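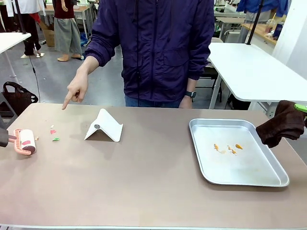
编纂日记
25/03/2021

晨有小雨，九时前止。上午到编纂室，继续《Zou河渡口志》第二稿的核校工作。

本日核校范围为中游各渡。按照上次会议确定的体例，每一渡口设条目一则，依次记渡名、别名、位置、始设时间、渡船形制、渡资、管理沿革及废止情形。全志收渡口182处，中游所占最多，资料也最为参差。上游诸渡多在山中，文献稀少，口述材料却较完整；下游诸渡近城，历次水利与交通档案均有著录；中游介于两者之间，档案时有时无，老人所述又往往把相邻两渡混为一处。

上午首先处理“柳家渡”与“下柳渡”的归并问题。初稿将二者列为两条，所据为一份旧渡口登记表和一份河道测绘图。经比对，登记表上的柳家渡在左岸石矶以北，测绘图上的下柳渡则在石矶以南，两地相距不远，名称又同出一姓，很容易认作一渡两名。查渡工领取桐油的账册，同一年内两渡分别具领，数量各异，经手的印章亦不相同，可以确认当时两渡并存。因此维持两条不变，在各自条末加注互见。初稿审读意见主张合并，复函中须将账册依据写明，并附影印件。

其次为渡资一项。各渡所记单位不一，有以文计者，有以谷计者，有按季由沿岸各村合付者。前稿曾尝试折算为统一单位，列表对照。复读之后，认为折算所依据的粮价出自县城市集，与沿河乡村实际情形未必相符，列表虽然醒目，却易使读者误信其精确。拟撤去折算表，一律照录原文，另撰短文一篇说明计价习惯，置于附录。此事关系体例，待下次例会议定后再行改动，目前只在稿边作标记。

十一时收到Sonton档案室寄来的复制件一包，为中游五处官渡的船只修造清册。本室去年十月提出申请，至今始得寄到。清册纸张原有虫蛀，复制件上字迹缺损之处不少，但木料、钉、麻筋、油灰各项仍可辨读。其中一册记有渡船“翻底”之法：船拖上岸，倒置于架，刮去旧灰，换底板，重捻缝，再上油，前后历时一月。初稿“修造”一节仅据口述写成，工序次序与清册稍有出入。口述者说先捻缝后换板，于理难通，恐系记录时颠倒。应调出当时的录音复听，再作取舍，不宜径改。

午间休息时在院中走了一圈。墙边玉兰已谢大半，砖地上落瓣未扫，经雨之后颜色发褐。河水较上月略涨，站在后门石阶上可以看到对岸的旧渡亭，亭顶瓦片缺了一角。该亭列入本志图版，现用照片摄于修缮之前，应否补拍，记此备考。

下午与出版方Predimari通电话，议定三事。其一，印数定为3000册，开本与前一种《桥梁志》相同，以便成套陈列。其二，地图不用折页，改为分幅，上游、中游、下游及河口各一幅，共4幅，插于相应各卷之首。折页图初看气派，翻阅数次即从折痕处断裂，图书馆方面屡有反映，改为分幅是妥当的。其三，索引由本室自行编制，不再外包。前一种志书的索引按拼音排列，别名未收，读者来信批评颇多。此次凡别名、俗名、旧名均应入索引，并指向正条。工作量因此增加，交稿日期暂不变更。

关于书名，出版方提出在“渡口志”之外加一副题，以利发行。本室意见仍以不加为宜。志书名称应与所记之事相当，副题若求动人，反失其体。对方表示理解，此事搁置。

三时后复听录音两段。第一段为中游一位老渡工的访谈，所谈多为水情。他讲到每年春汛，渡口须向上移一箭之地，避开回水；秋后水落，再移回原处。岸上系缆的石柱因此有两组，一高一低。这一情况初稿完全未载，而测绘图上同一渡口出现两个位置的疑问，由此可得一种合理的解释。先前曾疑为绘图者误植，现在看来应当慎重。拟请勘察组于下月枯水时到三处渡口查看石柱遗存，如能见到两组，即可写入正文；如只见一组，则以访谈语气记入，并注明来源。

第二段涉及夜渡。旧规日落后停渡，惟报丧、请医、救火三项除外，渡工闻岸上敲梆即须起身。敲梆的次数各渡不同，老人自己也说不准，前后所述有两种。此项不作定论，两种并录。录音末尾有一小段渡工喊话的调子，用以招呼对岸来客，音调拖得很长，文字难以表现。编纂室曾讨论是否附谱，当时以为与志书体例不合。今日重听，觉得仍有保存的必要，至少应将录音另行编号，移交Dramoto地方文献库收藏，使后来研究者有所依据。

四时半整理废渡一节的年表。渡口废止的原因，登记表中通常只写一个“撤”字。逐条查对以后，可分为建桥而撤、修坝而撤、村庄迁移而撤数类，亦有无从查考者。前稿对无从查考者多写作“因交通发展而废”，语意笼统，亦无依据，应一律改为“废止原因未详”。志书存疑并无不可，以推测填补空白则有损全书信用。此点在编纂细则中早有规定，执行中仍有疏漏，本人亦应检讨，自己经手的几条便有此病，已于今日改正。

另有文字问题数则，一并记下。“摆渡”与“过渡”在访谈中混用，正文统一用“摆渡”，引文照旧。“义渡”指由公产或捐资维持、不收渡资者，凡仅对本村人免收者不得称义渡。“船老大”一词保留，首次出现时加注。渡船尺寸凡原件用旧制者，照录旧制，括注今制，换算标准见凡例。

五时半收工，所调原件已交还库房，复制件锁入柜中。明日拟先写复函，答复柳家渡与下柳渡分条事，然后继续核校中游以下各条。修造清册中缺损的字，须另备放大镜细看，并与Sonton方面联系，询问能否就缺字处重新扫描。

晚间又有雨。灯下重读凡例一过，第七条“地名以今名为准”与索引收录旧名的决定略有抵触，宜改为“正文以今名为准，旧名括注”。已写在稿纸上，待例会提出。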